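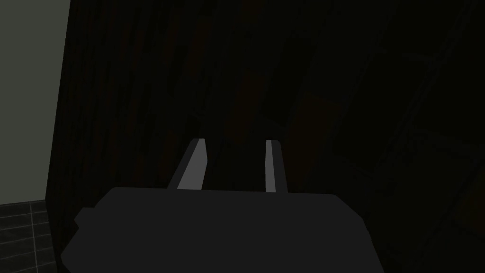

Two parallel fingers of a gripper, in a computer rendering.

The Long Life of a Leather Bag

The workshop of Foststead is on the second floor of a former printing house in Stelton, and when you come up the stairs you smell it before you see it. It is the smell of vegetable-tanned leather, beeswax and the coffee which is always standing on the cutting table, although there is a rule against it. I visited in July, when the windows were open and the noise from the street was coming in, and I stayed much longer than I had planned.

Foststead makes bags. It makes only four models, and for a fashion house this is a very small number. There is a satchel, a tote, a small shoulder bag with a round flap, and a travel bag called the Niker. The Niker is the one that people write about, and it is also the one I have wanted for myself for many years. It is wide and low, it has two handles and one long strap, and it closes with a brass bar that slides through a loop. There is no zipper and no magnet. The first time I tried to open it I needed both hands and some patience.

I come from a country where a good bag was something you received once, usually from an older woman in the family, and then you took care of it. My grandmother had a black one for church and for the doctor. She rubbed it with a cloth every week, also in the weeks when she had not used it. So I have always found it strange how quickly bags come and go in the magazines. In one season everybody must have a bag so small that it holds only a lipstick, and in the next season it must be big enough for a pillow. Foststead has never made either of them.

The designers told me that the Niker was drawn in one evening and then corrected for 28 months. The first samples were too stiff. The next ones were so soft that the bag fell over when it was put on the floor, like a tired dog. The solution was found in the bottom panel, where there is now a second layer of leather, glued and stitched, with the grain running in the other direction. From outside you see nothing of it. You feel it only when you lift the bag full and the bottom stays flat.
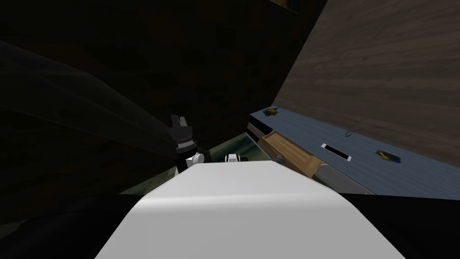
The leather comes from Menon, a tannery two hours away by car. Menon works with oak bark and chestnut, slowly, and one hide can stay in the pits for the whole winter. I have been there too, on the second day of my trip, and I must say it is not a place for elegant shoes. The floor is covered with water, and the light is poor. But in the drying room the hides hang from the ceiling in long rows, all in slightly different browns, and I could have stayed there the whole afternoon.

Menon does not sell a perfect surface. On many hides you can find small scars, insect bites, or the lines where the skin was folding at the neck. Most of the large brands refuse such hides or cover them with a thick finish, almost like paint. Foststead cuts around the worst places and leaves the rest. On my own favorite, a dark brown Niker on the shelf by the door, there was a thin pale scratch under the left handle. I asked if it would be sold at a lower price. The answer was no, and the face that came with the answer was quite serious.

The price is, of course, the difficult part of this story. A Niker costs 2,427 dollars. It is less than some famous names ask for a canvas bag with a printed logo, but it is still a lot of money, and I don't want to pretend something else. For this amount you could buy a new bag from a chain store every season for many years. I know many women who do exactly this and are happy with it. I also know what is lying at the bottom of their closets.

What you pay for at Foststead is mostly time. One person makes one bag from the beginning to the end and then signs it inside the pocket with a small stamp. The edges are the slowest work. They are cut, sanded, dyed, waxed, and rubbed with a piece of hard wood until they shine, and then the sanding starts again. On a cheap bag the edge is covered with a plastic color which cracks after one or two winters. If you want to judge a bag in a shop, look at its edges first and at the lining after that. The name on the front can wait.
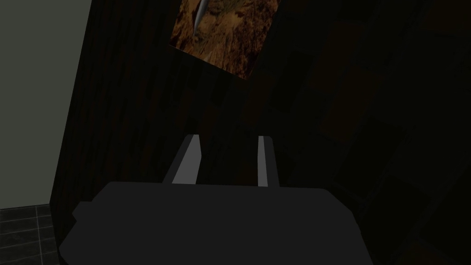 Then there is the repair table, for me the most interesting corner of the workshop. Every bag can come back, and many of them do. On the day of my visit there was a satchel with a broken strap, a tote that had been under a leaking radiator, and an old Niker with handles almost black from the hands of its owner. The bag had a dark shine like a chestnut, and one corner was worn so thin that it was nearly open. The repairer was preparing a small patch for it, in a lighter brown, because the right brown did not exist anymore. The owner had been asked and had agreed to the light one. I thought it would look very good.

There is no charge for stitching. New handles and new brass are paid for, and the customer must wait, sometimes for several months. Before the holidays the waiting time gets longer, for people discover in December that they want to travel with a bag that has been broken since spring.

For those who already have a leather bag at home, from any maker, I brought back some advice. Don't keep it in plastic. Fill it with old cotton, a pillowcase for example, so that it does not lose its shape. When it gets wet in the rain, let it dry in the room, far from the heater, and only afterwards give it a little cream, less than you think. And use it. At Foststead they told me the worst bags they receive are the ones that were saved for special occasions and left on a shelf, where the leather became dry and hard.

I did not buy the Niker with the scratch. I tried it on my shoulder in front of the mirror, I put it back, and I went down the stairs to my train. In November I called the workshop to ask about it and learned that it had been sold in August. A new one is being made for me now, in the same dark brown. It should be ready by spring, and I have already cleared a hook for it next to the front door.

Published December 28, 2019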